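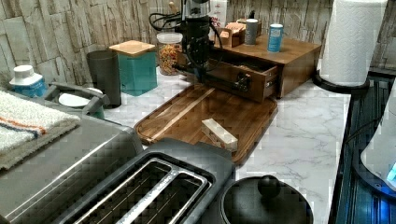

Leave the kitchen worktop alone

Last month the lettings firm that manages my building sent every tenant in Skerside a leaflet about tidy homes. It was four pages long and most of it was about kitchens. We were told to keep worktops clear at all times, to put away anything not used every day, and to think of the worktop as "a surface, not a shelf". There will be an inspection in April.

I have rented for most of my adult life and I have had a lot of inspections. The firm has a right to know whether the roof leaks and whether the cooker is safe. Where I keep my tea is my own business, and I think the fashion for bare kitchens has gone far enough that somebody should argue against it.

The bare worktop comes from sales brochures. When a flat is photographed for sale, everything is taken out: the kettle, the bread, the washing-up liquid, the post. It makes the room look bigger, and it lets the buyer imagine their own things in it. I have no quarrel with that. The trouble starts when people who already live in a place are told it should look as if they had not moved in yet.

My kitchen is small. It has three cupboards, and one of those has the boiler in it. If I put everything away I have to take it all out again to make a meal, and then find room for it once more afterwards. Karla Tovar, who lives two floors down and has bad shoulders, tried clearing hers for a fortnight after the leaflet came. Her pans ended up in a high cupboard she could only reach from a stool. She has put them back where they were.

A kitchen is a place of work. Go into any joiner's shop or bike repair shop and the tools in use are out, or in a drawer at hand height. A small set of drawers at the back of the worktop does more good than a deep cupboard under it, because you can open it without kneeling and see what is in there. It also gives you a top to stand things on. My aunt kept hers by the wall for thirty years, with string, matches, spare fuses and the good scissors in it, and everyone in the family could have found the scissors in a power cut.

The usual reply is hygiene. Crumbs gather behind things, and I accept that. But you can lift a tin and wipe under it, and most people do. I have seen very clean kitchens with a great deal in them and filthy ones with nothing out at all, where the dirt had simply gone behind the doors. Grease on a cupboard shelf does not get wiped every evening.

Then there is the cost. Clear worktops need storage, and storage is sold to us. I priced up what the leaflet recommends, which was a pull-out larder unit and two sets of corner baskets. The baskets were 138 pounds a set before fitting. A second-hand box of drawers from the Saturday stall was 39 pounds less than the cheapest bin the leaflet suggested for recycling, and it needed no fitting.

I should be fair to the other side. My friend Isauro Bermúdez keeps nothing out but a kettle and says he thinks better that way. His flat is pleasant to sit in. He also eats at his sister's four nights a week. If a bare kitchen suits how someone lives, good luck to them. My objection is to treating it as the standard the rest of us have fallen short of.

There is a question of age in it as well. People who forget things need to see them. When Leobardo Huerta's father began to lose track of his tablets, a helper tidied them into a cupboard and he stopped taking them. They went back beside the kettle and he started again. For a lot of people, out of sight means gone.

I would like the firm to reissue the leaflet with the kitchen pages cut down to what matters. Keep things off the hob. Keep the sockets clear of the sink. Report damp early. All of that would fit on one side of paper, and tenants might read it. I have written to say so and had a reply thanking me for my feedback.

When the inspector comes in April my worktop will be as it is now. I will wipe it down first, as I would for any visitor, and I will offer a cup of tea.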